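Toom Community Center Opens Name and Gender Marker Clinic for Transgender Residents

Free help with forms, fees and filing begins in November

The Toom Center for LGBTQ Community Life is very happy to announce that it will open a free, walk-in clinic for transgender and nonbinary residents who want to change the name or gender marker on their personal records. The clinic begins in November and will run from 5:30 p.m. until the last person in the waiting area has been seen, however late that turns out to be. Anyone who lives in the Homari Valley is welcome, and so are the parents, partners, friends and grandmothers who come along to hold a coat or a hand.

Over the past year, the center's front desk answered 3,122 calls and visits, and 687 of them had to do with identity documents. People wanted to know which form to start with, whether they needed a judge or only a clerk, how to ask for a fee waiver, and what to do about a diploma or a bank card in a name they no longer use. Staff members did their best with a binder and a telephone, but it became clear that callers needed someone to sit down with them for as long as the paperwork took.

"I changed my own name at a kitchen table with three pens, a very patient sister and a form I filled out wrong twice," said Vaida Paju, director of the Toom Center. "I remember being so happy and so worn out, both at once. I would love for people to keep the happy part and let us carry some of the rest. So come in, bring whatever papers you have, even if they're in a shoebox, and we'll go through them together."
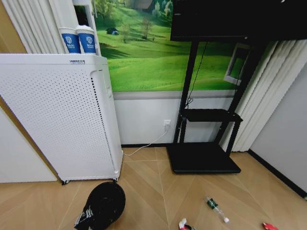 The clinic will have 12 trained helpers, along with attorneys from the Getivau Legal Project, who will review court petitions before they are filed and go with clients to hearings when a hearing is required. Helpers can assist with state and federal forms, school and medical records, and voter registration. Interpreters can be arranged in Spanish, Vietnamese and American Sign Language with a few days' notice.

Jacobus Mokoena, lead attorney at Getivau, has been handling name change cases in the valley for 19 years and helped write the clinic's training guide.

"The law is often simpler than people fear, and the forms are often harder than they should be," Mokoena said. "I've met folks who put this off for ten years over one confusing page. I've also had clients call me from the parking lot afterward just to read their new license out loud to me, and I must say I never get tired of those calls."

A fund set up with a gift from the Zovum Family Foundation will pay filing fees and the cost of certified copies for anyone who can't afford them. Applicants fill out a single page, and no proof of income is asked for. Everything discussed at the clinic is kept private, and clients may use whatever name they like when they sign in.

Minors are welcome with a parent or guardian. The entrance on the garden side has a ramp, and the number 4 bus stops across the street.

No appointment is needed. Those who would like to talk to someone first, or who would like to train as a helper next spring, can stop by the front desk during regular hours and ask for the document clinic.

About the Toom Center

The Toom Center for LGBTQ Community Life offers support groups, a lending library, youth evenings and a monthly supper for older adults throughout the Homari Valley.

Media contact: Vaida Paju, Director, Toom Center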